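Chapter 4
Steam: Cooking with Water You Can't See

Put a kettle on and watch the spout closely. Right at the opening there is a small gap where nothing seems to be coming out at all, and then, a centimetre or two further along, the white cloud begins. Most of us grow up calling that cloud steam. It's really a mist of tiny liquid droplets, and the true steam is in the gap — colourless, invisible and hot enough to give you a nasty burn. This whole chapter lives in that gap!

Cooks worked out how useful steam was long before anyone could explain it. Stacked clay pots, woven baskets and lidded pans all do the same job: they hold food above boiling water and let the vapour do the work. In this chapter we'll ask why it works so well, and along the way we'll pick up some of the most useful ideas in all of food science (latent heat, condensation, starch gelatinization and a few more).

Let's begin with a puzzle. An oven set to 200 degrees Celsius is a good deal hotter than a steamer, which at sea level sits at 100 degrees and stays there. You can put your hand into the oven for a second or two to check on a tray of muffins and come to no harm. Put your hand into the steam for the same second or two and you'll be running for the cold tap. How can the cooler one hurt so much more?

The answer is in what happens when steam touches something cooler than itself. It turns back into liquid, and as it does so it gives up all the energy that went into boiling it in the first place. That's a huge amount. Bringing a gram of water from room temperature to the boil takes a bit over 300 joules. Turning that same gram into vapour takes more than 2,200. Every gram that condenses on a dumpling, a carrot or an unlucky finger hands that energy straight over, right at the surface. Hot air has no such trick.

Dry air also carries moisture away. Steam brings it. A loaf in the oven loses water from its outer layer until the surface climbs well past boiling, and then the browning reactions you met in Chapter 3 take off and give us crust, colour and that wonderful toasty smell. In a steamer the surface never gets hot enough for much of that. Dough stays pale and its skin stays soft, even after a good long cook.

None of this makes steaming a lesser method. It's a different set of tools, and by the end of the chapter you should be able to look at a recipe and predict what steam will do to it.

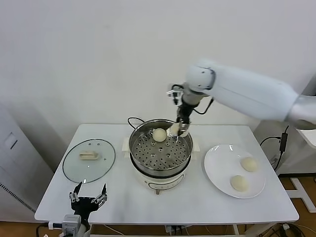

4.1 The Steamed Bun

An electric steamer is a simple machine. The base heats the water, and a tray full of small holes keeps the food up out of it while letting the vapour through. A bun on that tray is surrounded by moist heat, and its dough has to do three things before it's ready.

First, the gas bubbles left by the yeast expand, and the dough swells. Next, between 60 and 70 degrees, the starch granules soak up water and thicken into a gel. The gluten proteins are setting over much the same range, and together they fix the bubbles in place. If the timing is good, you get a fine, springy crumb. If the dough has risen too long, the walls between the bubbles are thin and weak, and the bun wrinkles as it cools.

Spacing matters as well. Buns grow sideways as much as upwards, so leave a gap of two fingers between them.

Before you read on, write down your best guess: what would change if you steamed the same dough on a mountain, where water boils at 93 degrees? Keep your answer handy — we'll come back to it in Section 4.3.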